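Frequently Asked Questions – Opening a Skin Treatment Room

Ondar supplies couches, lamps, trolleys and starter kits to people opening their first treatment room. These are the questions our phone team gets most often. If yours is missing, use the contact form and we will add it when the page is next updated.

Do I need to finish my training before I order?

No. You can open an account and buy furniture, lighting and general consumables at any stage. Professional peels and anything that needs a prescriber are held back until we have a copy of your certificate. Upload it under My Account, then Documents. Checks are done on working days and you will get an email either way.

How big does the room have to be?

Our standard couch needs a clear space on both long sides and at the head, where you will spend most of your time sitting. A room of 12 square meters takes a couch, a stool, a two-tier trolley and a sink unit. Smaller rooms can work, but choose the Davolura narrow couch and wall-mount the lamp. Measure the doorway as well. The standard couch comes in one piece and does not fold.

Can I work from home?

That depends on where you live and what you plan to offer. Ask your local authority about zoning and any license for skin piercing or laser work, and check your lease or mortgage terms. Your insurer will want to know too. Some policies cover home premises as standard and others treat it as an extra. Get the answer in writing before you spend money on the room.

What flooring do you recommend?

A sealed, wipeable floor with as few joins as possible. Carpet is not suitable for a room where needles are used. We don't sell flooring, though we do sell the mat that goes under the couch base to stop it from marking vinyl.

What should be in a basic starter kit?

Our Lotska starter kit has gloves in your size, couch roll, gauze, cleansing wipes, disposable headbands, mixing bowls, a hand mirror and a sharps container. It covers 40 appointments if you use one set of disposables per client. The sharps container does not include collection. You have to arrange that with a licensed waste carrier, and most will ask for a contract before the first pickup.

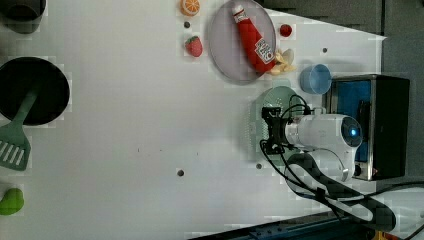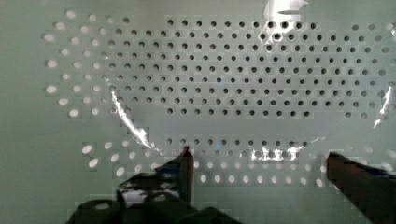
Ďurica, February

The answers from here on were revised this month, after the change to our delivery rates and the new returns form.

How long does delivery take?

Consumables leave the Ďurica warehouse the next working day. Couches and trolleys go by pallet and take longer, and the driver will call you to agree on a day. Pallet delivery is to the ground floor only. If your room is upstairs, choose the two-person service at checkout – it can't be added once the order has shipped.

What does delivery cost?

Orders over 158 dollars go free, apart from pallet items. Below that, the charge is worked out by weight and shown in the basket before you pay. Pallet rates depend on your zip code.

Can I return a couch if it doesn't suit me?

Yes, within 20 days, as long as it has not been used on clients and the upholstery is unmarked. You pay for the return pallet. Keep the original packaging until you are sure. Opened consumables can't come back for hygiene reasons. Faulty goods are handled separately and we pay the carriage both ways.

Which lamp should I choose?

For facials and general consultations, the ring lamp is enough. For injectables or any close work, get the magnifying lamp with the adjustable arm and a daylight bulb. Warm bulbs hide redness and can make bruising hard to see. If you plan to take before and after photos, use the same lamp, at the same height, every time. Mark the position of the base on the floor with tape.

How should I clean the couch between clients?

Wipe it with a disinfectant that is safe for vinyl, let it stand for the contact time printed on the bottle, then dry it and put down fresh couch roll. Don't use bleach or anything with a high alcohol content. Both will crack the upholstery, and that kind of damage isn't covered by the warranty.

Do you offer payment plans?

Furniture can be paid for in 12 monthly installments, subject to a credit check. Consumables have to be paid for at checkout. Missed payments are passed to the finance company, and we can't change the due date for you once the plan has started.

Can you tell me what to charge my clients?

We can't set prices for you. What we can say is that many new practitioners forget to count their time between appointments. Add up the disposables, product, rent, insurance, waste collection and card fees for one visit, then the full time the room is taken, including cleaning and notes. Do that before you look at what other clinics in your area charge.

Do you sell consent forms?

No. Your training provider or insurer should supply these, and insurers often insist on their own wording. We do sell blank client record cards and a lockable cabinet to keep them in.

Is there a showroom?

Yes, at the Ďurica site. You can try the couches and lamps there by appointment. It is closed on Monday. Parking is at the rear – follow the signs for Trade Collections and ring the bell.

I ordered the wrong glove size. Can I swap it?

Unopened boxes can be swapped once, free of charge. Fill in the returns form and put "size swap" in the notes field.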